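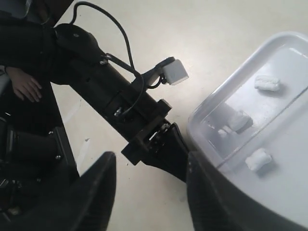
Brochetas de nubes: apuntes para agosto

21/07/2021

En agosto nos juntamos otra vez en Jovutthorpe y me vuelve a tocar el postre. El año pasado llevé una tarta que llegó deshecha en el maletero, así que este verano hago brochetas de nubes. Son baratas, aguantan el calor del coche si van bien cerradas y a los niños les gustan más que cualquier tarta. A los mayores también, aunque digan que no.

Somos 20 en la mesa. Con dos brochetas por cabeza me salen 40, y con esa cuenta he hecho la lista de la compra.

Las nubes las compro blancas y de vainilla. Las de colores, trenzadas, se abren al pincharlas y al tostarse cogen un tono marrón bastante feo. He probado las de Negri, que vienen en bolsa con cierre, y son las que voy a llevar. Hay que mirar que la bolsa esté blanda al apretarla. Si las nubes están duras por fuera se agrietan y ya no hay manera.

Los pinchos los quiero de metal. Durante años usé los de madera, que hay que poner en remojo y aun así se queman por la punta, y además siempre aparece alguno astillado. Los metálicos se lavan y se guardan. Tienen dos pegas: se calientan mucho y, como son tan lisos, la nube gira cuando le das la vuelta al pincho y se tuesta siempre por el mismo lado. Esto segundo se nota menos si se pinchan un poco descentradas.

Para montarlas uso una bandeja blanca de plástico, de las rectangulares con el borde un poco levantado. El pincho se apoya en el borde y queda sujeto mientras se va llenando.

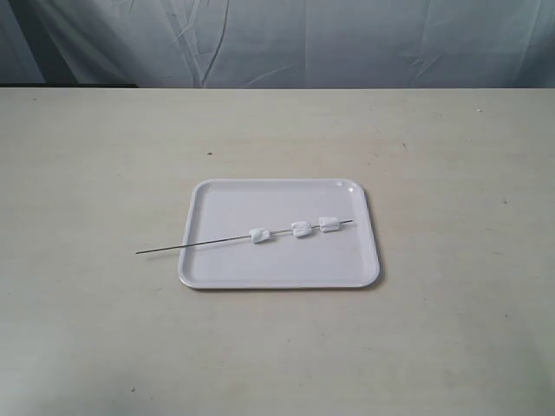 Tres nubes por pincho me parece lo justo. Con cuatro pesan demasiado cuando empiezan a ablandarse, y la última se va para abajo y acaba en las brasas. Con dos la gente repite enseguida y no dan abasto ni las brasas ni el que las vigila. También dejo un buen trozo de metal libre por el lado de la punta. Me gusta poder mover las nubes un poco hacia un lado o hacia otro según dónde haya calor, y si van apretadas contra el final no hay margen.

Conviene separarlas algo entre sí. Cuando van pegadas, las caras que se tocan se quedan crudas y al tirar de una se viene la otra detrás. Un dedo de separación es suficiente.

Otra cosa que he aprendido a base de ensuciarlo todo: las manos tienen que estar secas. Con un poco de humedad la nube se pone pegajosa y deja restos en los dedos, en el pincho y en la mesa. Yo tengo un plato con maicena al lado y me paso las yemas de los dedos cada cuatro o cinco brochetas. Si se pega azúcar al metal, agua caliente y un rato de espera. Con estropajo se raya.

Para transportarlas he comprado una caja Tavix, de las bajas y largas, con tapa de clic. Caben en capas, con papel de horno entre una y otra, alternando el sentido de las puntas. La báscula Tekeo me da 522 gramos con la primera capa y el papel, sin contar la caja, así que de peso no hay problema. Lo que sí hay que vigilar es que la caja vaya plana. Si va de canto, las nubes se deslizan todas al mismo extremo.

Para el fuego, brasas bajas y sin llama. La nube se dora en poco tiempo si se gira sin parar, y si se deja quieta se prende. Quien no quiera brasas puede usar el grill del horno, con la puerta entreabierta y sin irse de la cocina. Y para los niños pequeños, las saco yo del pincho con un tenedor y se las pongo en una galleta. El metal sigue quemando un buen rato.

Me falta por decidir si llevo chocolate para mojar. El año que lo llevé sobró casi todo y hubo que limpiar el mantel. Seguramente lleve fresas, que van bien al lado y no hay que calentar nada. Las compraré allí la misma mañana.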